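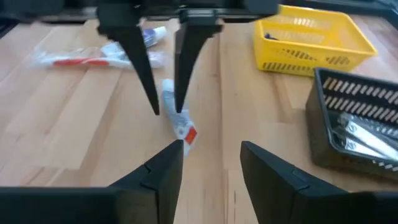
A small toothpaste tube and a wrapped toothbrush, two of the basics in any wash kit.

The spare wash bag used to be something you kept for guests who forgot theirs. Now plenty of households make up several at once, and Stamo, a small shop that packs them to order, sent out 417 in August.

A kit needs very little. Toothpaste comes first, in a travel-size tube. A full-size one takes up half the bag and tends to split at the crimp when it is squashed under shoes. Then a toothbrush, left sealed until the bag is used. Gemia, which supplies hostels, adds soap, a comb and a flannel, and charges 18 euros for a set of 2.

Lay everything out on a table before you pack. Check the caps are screwed down and look for a use-by date on the tube. Flat things go in first, against the back of the bag, with the toothbrush along the long side. Liquids go in a separate pouch.

Ertürk's cotton bags wash well at 40 degrees but let leaks through. The coated ones from Sikomon only need wiping. Whichever you buy, go through it twice a year and replace what has been used.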